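Shirin Nikzad
Thread, October 2021

1/ Finished a full review cycle with the Drovadeck handheld gripper kit from Clandex. Several people asked if it's worth buying for a small demonstration-collection setup, so this is a long thread. I paid for the kit. Clandex hasn't seen this before posting.

2/ What comes in the case: one handheld gripper with a trigger, two fingers with rubber pads already on, a camera mount, a bag of screws, a hex key and a printed card with a link to the manual. The camera is extra. So are spare pads, and I'll come back to that.

3/ Price was 600 with shipping. The closest thing I'd used before is the Arnus starter set. It costs more and comes with two sets of fingers. The Arnus trigger is smoother. The Drovadeck is lighter, and my wrist noticed by the end of a long session.

4/ Assembly took one evening. The manual shows the camera mount going on before the trigger linkage. Do the linkage first. If you follow the printed order you have to take the mount off again to reach the last screw.

5/ My test was plain tabletop work. Fold a cloth, move cups, pick up pens, put lids on jars. I planned 100 recordings per task and got through 9 tasks before I stopped to write this up.

6/ Cups and jars: no complaints. The fingers close evenly and the trigger gives you decent control over how hard you squeeze. Pens are harder. You need to come in flat and close to the table, and the blocky finger shape doesn't help with that.

7/ Cloth was the surprise. I expected it to slip and it mostly didn't. Picking up a single layer from a hard table works if you press down a little and drag before closing. That dragging is rough on the rubber though, so on to the pads.

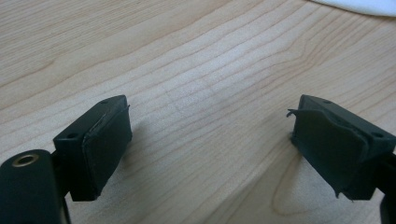

Drovadeck fingers open over the table. Left pad still smooth, right pad creased and peeling at the corner.

8/ The two pads don't wear the same way. The right one on mine is wrinkled, the lower part hangs a bit loose and there's a torn strip curling out into the gap. On the left there's only a tiny lift at one corner. I'm right-handed and tend to lead with that side when I drag, which may be part of it.

9/ Does it matter? For picking up a cup, no. For data, I think yes. A loose strip of rubber shows up in the camera view and changes how thin things sit in the grip. If you train on a mix of fresh and worn pads, at least write down which recordings are which. I didn't do that for the first few tasks and I wish I had.

10/ Replacement pads are sold in pairs only. No singles. I wrote to Clandex support and got an answer the next day – polite, clear, still no singles. They said a thicker pad is being tested but wouldn't give a date.

11/ A friend at Rostami runs the same kit and cuts pads from sheet rubber, glued on. Cheaper, and they hold. The catch is that the thickness varies from pad to pad, so the closed position shifts and you have to calibrate again after every change.

12/ The plastic parts have held up. No cracks in the finger blocks, no stripped screws. I did have to tighten the camera mount twice. Put a witness mark across the joint with a paint pen so you can tell when it has moved.

13/ Software: the recording app does its job. Start, stop, label, export. Export is slow on big sessions and there's no way to rename a task after you've saved it – decide on your task names before you begin.

14/ Would I buy it again? Yes, for one person or a small lab doing light objects. Add a spare pair of pads to the order so you don't pay shipping later. For heavy daily cloth work I'd wait for the thicker pad or go with Arnus.

15/ New pads go on tonight and I'm restarting the cloth task from zero. Questions about the setup are fine in replies. I can post my labeling sheet too if anyone wants it.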